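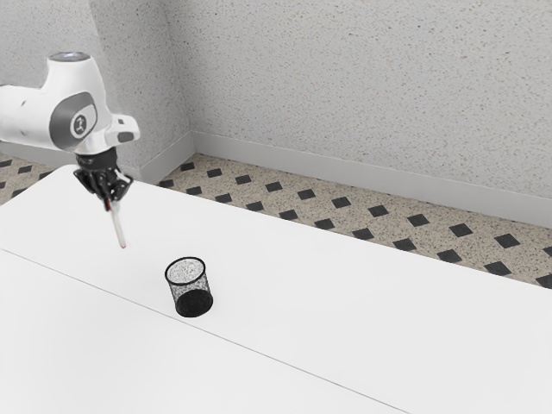 Por Grurnar

Buscamos personas para grabar demostraciones en simulación

13 de junio de 2022

En Grurnar llevamos un tiempo preparando Primach, un sistema que aprende a manejar un brazo robótico a partir de lo que ve hacer a otras personas, y hemos llegado a ese punto (bonito y un poco agobiante a la vez) en que el sistema pide muchos más ejemplos de los que podemos darle desde la oficina. Hasta ahora hemos grabado 1.247 demostraciones entre la gente del equipo, a ratos, entre reunión y reunión, y se nota demasiado: todas las manos se parecen, todas han leído el mismo manual y todas giran la muñeca por el mismo lado. Por eso abrimos esta convocatoria a gente de fuera. Nos haría mucha ilusión que te animaras, aunque no hayas tocado un robot en tu vida.

Qué harías

Te sentarías delante de una pantalla, con un mando en la mano, y guiarías un brazo simulado con una pinza de dos dedos. La tarea con la que empezamos es dejar un rotulador dentro de un cubilete de rejilla metálica, sobre una mesa blanca. Dicho así parece cosa de niños, y la primera vez que la pinza se cierra en el aire, dos dedos por encima del rotulador, a casi todo el mundo se le escapa la risa. Luego se le coge el gusto. El rotulador es fino, la boca del cubilete no es muy grande y hay que decidir muchas cosas pequeñas: por dónde agarrarlo, cuánto inclinarlo, cuándo abrir los dedos.

Cada intento se graba entero, desde que el brazo empieza a moverse hasta que tú das la tarea por terminada. Entre un intento y otro la escena se reinicia sola, con el rotulador y el cubilete en otro sitio, así que no hay dos iguales.

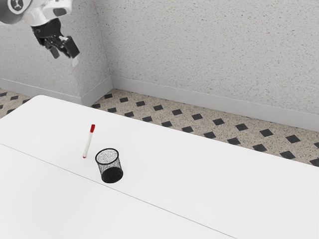
Lo que más nos interesa es el acercamiento. Hay personas que bajan en vertical, muy despacito, y otras que entran en diagonal y corrigen al final, y las dos maneras nos sirven. No te vamos a pedir que imites a nadie. Si te equivocas de ángulo y tienes que volver a subir, sube con calma y sigue; esas correcciones son de lo más valioso que nos podéis regalar, y en nuestras propias grabaciones hay poquísimas, porque cuando algo nos salía torcido teníamos la mala costumbre de borrarlo y empezar otra vez.

También te pediremos que etiquetes tus grabaciones. Es un formulario corto, con una casilla para indicar si el rotulador quedó dentro, otra para decir si se te cayó por el camino y un espacio libre donde puedes escribir lo que quieras. Leemos todos los comentarios, también los que solo dicen «uf».

A quién buscamos

A personas mayores de edad, con ganas y con algo de paciencia. No hace falta formación técnica ni saber programar. Nos vendría especialmente bien contar con gente zurda, de la que andamos muy escasos, y con gente que trabaje con las manos en lo que sea: costura, cocina, modelismo, reparación de relojes, jardinería. Si juegas a videojuegos, estupendo, el mando te resultará familiar. Si no juegas, estupendo también, y te dejaremos el rato que necesites para acostumbrarte antes de grabar nada.

Sí necesitamos que leas español con soltura, que puedas estar sentado o sentada durante la sesión con sus descansos y que tengas una vista suficiente para seguir objetos pequeños en un monitor, con gafas o lentillas si las usas. Si tienes alguna necesidad de accesibilidad, cuéntanosla en la solicitud y buscamos la manera; la altura de la mesa y el tipo de mando se pueden cambiar.

Dónde y cuándo

Las sesiones serán presenciales, en nuestro local de Didbridge, en el edificio que da a Park (la puerta azul, no la del garaje, que tiene el mismo número y despista a todos los mensajeros). Empezamos en agosto. Hay 11 plazas, y cada participante grabará 400 demostraciones repartidas en varias mañanas o tardes, según le convenga. Sabemos que la cifra impresiona cuando se lee por primera vez. Las buenas salen bastante seguidas en cuanto le pillas el aire, y de todos modos iremos parando, habrá café y fruta, y puedes dejar una sesión a medias si ese día no te encuentras bien.
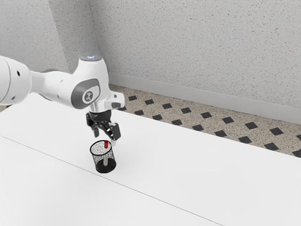 El momento de meter el rotulador en el cubilete y el de volver a sacarlo los grabamos como tareas separadas, y cada uno cuenta para el total. A la gente del equipo le suele gustar más sacarlo, porque los dedos tienen que bajar muy centrados sobre la boca del cubilete y se disfruta cuando entra bien. Podrás decirnos cuál prefieres, aunque te pediremos un mínimo de las dos.

Qué ofrecemos

Pagamos 123 euros por sesión completa, y las sesiones que haya que interrumpir por un fallo nuestro se pagan igual. La primera, la de aprendizaje, también está pagada. Si vienes de fuera de Didbridge, guarda los billetes y te los abonamos a final de mes. Al terminar, si te apetece, te enseñaremos cómo se mueve Primach después de entrenar con tus demostraciones, para que veas si ha heredado alguna de tus manías.

Qué guardamos y qué no

Guardamos los movimientos del mando, las imágenes de la simulación y lo que escribas en el formulario. No grabamos tu cara ni tu voz. Tus datos de contacto van en un archivo aparte y se borran cuando se cierra el pago. Antes de empezar te daremos una hoja de consentimiento, que te puedes llevar a casa para leerla con tranquilidad, y puedes retirar tus grabaciones en cualquier momento antes de que entren en el entrenamiento.

Cómo apuntarte

Rellena la solicitud que encontrarás en la página de Primach, dentro de la web de Grurnar. Pregunta tu disponibilidad en agosto, con qué mano escribes y qué sueles hacer con las manos, y en esta última puedes extenderte lo que quieras, que nos encanta leerlo. No hace falta currículum. Contestamos a todo el mundo, también cuando no quedan plazas, y quien se quede fuera de este turno pasará a la lista del siguiente si marca la casilla correspondiente al final de la solicitud.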